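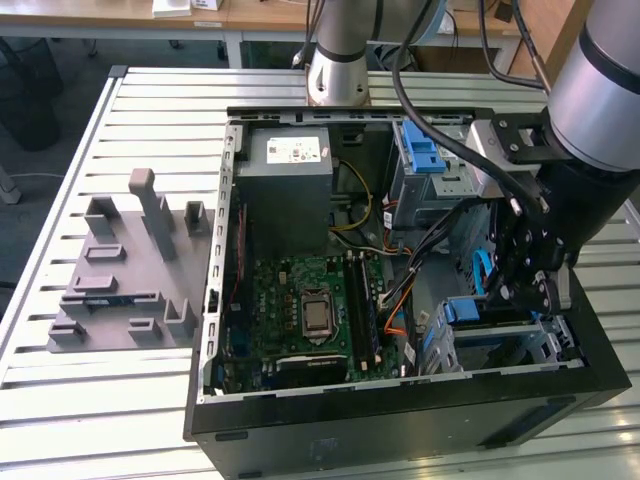 Section 2. Before You Buy: Planning Your Cell

I wrote this section after our own setup at Hullham, so you're getting my shopping list with the mistakes already crossed out (mostly). Read it all the way through before you send anything to purchasing. The arms are the easy part of the order!

2.1 Work out what the job needs

1. Pick one product to start with. We picked desktop towers, opened up and laid on their side, and I'd tell anybody doing PC teardown to begin there too.

2. Write down every part you want the arm to reach. Drives, memory, expansion cards, power supply, whatever you sell on or recycle. Then put a check mark next to the ones with cables running across them. Those cost you the most programming time, so they belong in the budget as their own line.

3. Measure the deepest spot inside the case and compare it to the length of your gripper fingers. Do this with the real gripper drawing in your hand and not the catalog page. I used the catalog page and had to reorder fingers.

Note: Measure the wrist as well. Long fingers don't help much if the wrist bumps the side of the case first.

2.2 Plan the table

4. Choose a table with slots or a hole pattern so you can move fixtures around. You will move them, probably in the first week.

5. Budget for a fixture plate for each family of parts. Ours came from Ruppert at $474 apiece, and I should have ordered the second one with the first, because shipping was charged all over again.

6. Leave 200 mm of clear table on the side where a person stands. It feels like wasted space on the drawing, but you'll want it for a screwdriver and a tray.

CAUTION: Don't size the table from the arm's reach alone. Cables need room to swing too, and a cable that catches on a fixture can pull loose or break.

2.3 Ask for quotes

7. Get the arm, gripper, controller and mounting hardware priced as separate lines. Eria sent us one lump figure the first time and I couldn't compare it with anything.

8. Ask what spare fingers cost and how long they take to arrive. Erport charged us $135 a set, and I now keep 4 sets in the drawer.

9. Ask who pays if the arm has to go back for service, and whether you get a loaner.

Note: If you're planning on two arms, get the price for both up front even if you only buy one now. Lieselotte Buschmann in our purchasing office got us a held price that way and it was good until May.

2.4 Set aside money for the boring stuff

10. Add lines for scrap computers to practice on, a safety assessment, training days and extra cable. Keep the practice units as mixed as you can, as drive latches and brackets are different from one case maker to the next.

CAUTION: Unplug every unit before it goes on the table, and keep hands and tools out of power supplies. They can hold a charge after they're unplugged. Treat the power supply as one sealed part in your plan.

When the quotes are in, copy your totals to the worksheet in Section 3.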